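Yolanda Mamani had every spice she owns out when I got there, and she did not apologize for it, which I liked right away. She teaches a small class on kitchen organizing under the name Ruridano, and I'd asked if we could talk while she worked on her own stuff for once.

"People think I must have a gorgeous spice drawer," she told me. "I had a shoebox. For years! I'd shake it and hope the cumin came up."

So where does a person start? Yolanda starts with lids. She likes to leave things in whatever they came in — no decanting, no matching sets — and let the tops do the sorting. "You look down into a drawer, you see lids. If I know chili is yellow, I'm done looking."
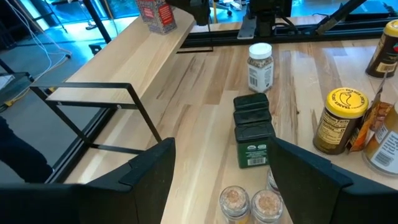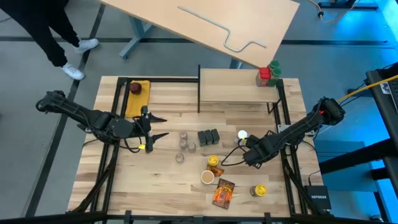 Spices out on the wood tabletop, and a few jars up on the little shelf.

I asked about the packets, because mine are a disaster (I have three open bags of paprika, please don't write in). She laughed for a good long while.

"Packets are where it all goes wrong. You fold the top over, it unfolds, and in June you find oregano in your tea towels. Clip it or use it up. I give a packet 2 months."

Her student Eusebio Guzmán came by around then and wanted to argue for the alphabet. He does his whole pantry that way, allspice to za'atar, and swears by it. Yolanda let him finish. "And where do you put the blends?" she asked. He said under B. She said his wife had told her a different story, and that was the end of the alphabet for the afternoon.

What she does care about is height. Short jars go in front, tall ones behind, and anything she cooks with daily gets a raised spot where she can grab it with one hand while she's stirring with the other. "I'm not precious about the rest of it. My mother kept her pepper in a coffee can and she cooked better than I do."

I went home and pulled out all three paprikas. Two of them smelled like dust.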